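What I'd Do Differently With Our Equipment Budget

So the budget for next year is due, and I've spent most of April in a spreadsheet, which is a funny way to end up when you took the job to play with robots! A few people asked how a small group like ours decides what to buy, and I keep giving a different answer depending on how much coffee I've had, so I'm writing it down once.

We had $4000 left for the table-clearing project at the end of the last round. My first plan was to put nearly all of it into a second arm. I had a quote from Dravow open in a tab for weeks and I kept going back to look at it, the way other people look at vacation rentals. A second arm! Twice the work in a day! Except we weren't keeping the first one busy. It sat there waiting for demonstrations, and those come from people holding a gripper in their hand and picking things up over and over.

So the money went to hand-held grippers, 3 of them, plus the boring stuff. We picked the Skarnotar ones over a cheaper set because the finger pads come off without tools and you can order just the pads. I'm very glad about this. Pads wear out fast when you're grabbing ceramic all day, and I had put exactly zero dollars in the sheet for pads. A pack of 8 is now its own line, and I've got it down for every quarter.

Other things I forgot the first time: storage (so much storage), spare cables, shipping on the returns, and dishes. Yes, dishes! I figured we'd bring some in from the kitchen, and then we wanted matching ones so the tests could be repeated, and then a few got chipped, and then somebody wanted dark plates as well as light ones. The Rivville order came to $448 with trays and bowls included, and I had to go ask for it separately, which was not my favorite meeting.

I also didn't budget for room. You want a clear tabletop with decent light and enough space to swing your elbow, and in an open office that means taking it away from somebody's desk. I'd price the table before the gadgets next time. If there's no place to put the thing, you don't need the thing yet.

For next year I've split the sheet in two, one tab for stuff we buy once and one for stuff we use up. The second tab is longer than the first and it scares me a little. The Pillai mounts are on the first tab with a question mark, because I still can't tell if we need them or if I just like them. The arm is on there too, way down at the bottom (I did close the quote, but I bookmarked it first). If the pads hold up through the summer I may move it up a few rows, and I'll post the whole sheet once the numbers stop moving.

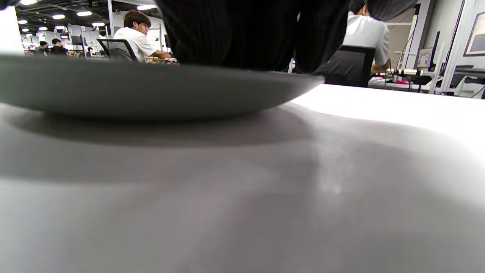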